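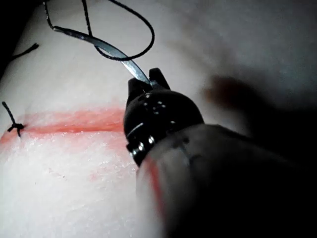 Red color in the cut: does it spoil the pad?

Forum > Practice and Training > Suture Pads

slow_stitch
Friday, August 4, 2023
Good evening to all. I would like to ask about white practice pads with a red incision. Ours is a Bandus and the cut has a strong red line in the middle, with pink going out on both sides. The first knot sits directly over the red line and the black thread is easy to find there. But the edge of the cut is not so easy to find. The pink is much wider than the cut itself, and I don't know if my bite should be measured from the pink or from the slit. Is there a pad where the color stays inside?

padsaver
From the slit, always. The color means nothing. I stopped using red two years ago and my spacing became better in one month. A plain Liretti pad costs the same and you can see what you do.

slow_stitch
Thank you. I understand this, but I do not fully agree. With a plain pad the cut closes by itself and I lose it. With red I see at least the groove, which is deeper and darker than the rest.

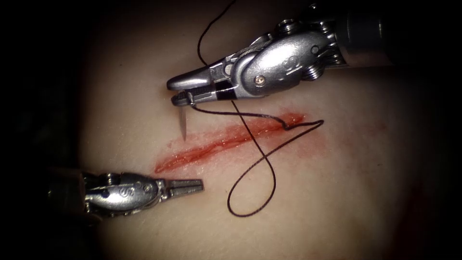
My other difficulty is the entry of the needle. I try to put the point straight down on the surface, close to the edge, and only then turn it. When I start too flat, the needle travels under the skin and comes out shallow. My teacher in Grisilbridge wanted every stitch to begin like this, and we did 20 of them before we could tie one.

tworows
I keep red pads for the beginners and plain pads for everyone else. It is more pleasant for them, and they practice longer. Also please leave the tails a little longer, very short ones open on me.

padsaver
More pleasant is not a reason. They learn to look at the color.

slow_stitch
One more question, about the jaws. I prefer fine teeth for holding the needle, but I am afraid that they damage the thread when I pull the knot. Should I hold the thread only at the end that will be cut?
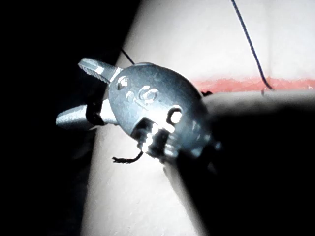 knot_again
Yes, only the end that will be cut. I ruined half a pack of black thread before I accepted this. And for the color, wipe the Bodnár pads with a damp cloth after 30 minutes. It takes away most of the pink, the slit stays red.

padsaver
Or buy plain.

tworows
We heard you the first time :)

Related threads
Black or blue thread on a white pad?
How many stitches before a pad is finished (40 replies)
Cheap needle holders, April list
Tails too short, knot opens

Contact | © Suture Pads Forum | Back to top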